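3.2 Network settings and registration

Each handset was reset to its factory state before a SIM from the Hirkeo network was inserted. We then recorded whether the phone found its access point name (APN) on its own or whether the name had to be typed in by hand. The APN field treats capital and small letters as different characters on some handsets, so all manual entries were made in lower case, as printed on the operator's card.

Of the 173 handsets, 17 did not register at the first attempt. In most of these cases the APN type had been left blank, and the phone would place calls but would not open a data session. Setting the type to "default" and restarting the phone cleared the fault. The remaining handsets lacked the lower of the two bands used by Hirkeo and could connect only at sites where the upper band was on air.

Data sessions were started from a desk in the Galli building, on the side nearest the mast. Fig. 2 shows foam-style letters on black cloth behind a table. The signal level was read from the phone's own status page and no outside antenna was used.

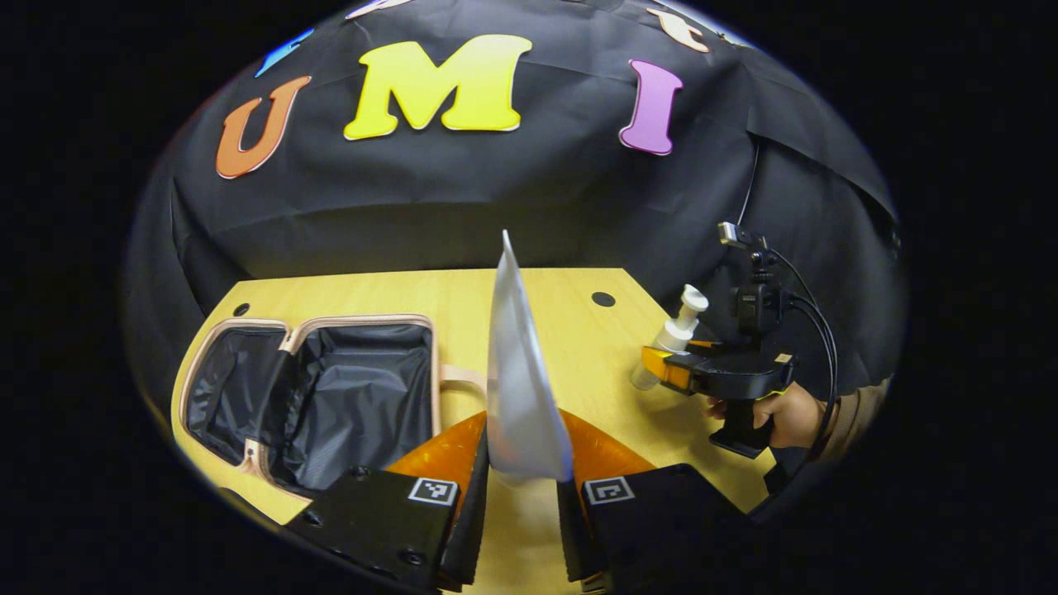
Fig. 2. Tabletop and black backdrop with coloured letters.

3.3 Roaming between bands

The second set of tests dealt with handsets that were already registered and had to move from one band to the other. A script written by Annunziata Pellegrini opened a data session, held it for a fixed time and logged the band in use. It was run 1,728 times in all, with the Irkex and Drimasard handsets tested on separate days in February.

Irkex handsets kept the session open during the change of band in nearly every run. Drimasard handsets dropped it more often, and on the older firmware the user had to switch mobile data off and on again before pages would load. The newer firmware did not show this fault. We did not test handsets with two SIMs in use at once, as the script cannot tell which of the two is carrying data.

Voice calls over LTE were left out of this set. They depend on a separate operator profile, and the results are given in Section 4.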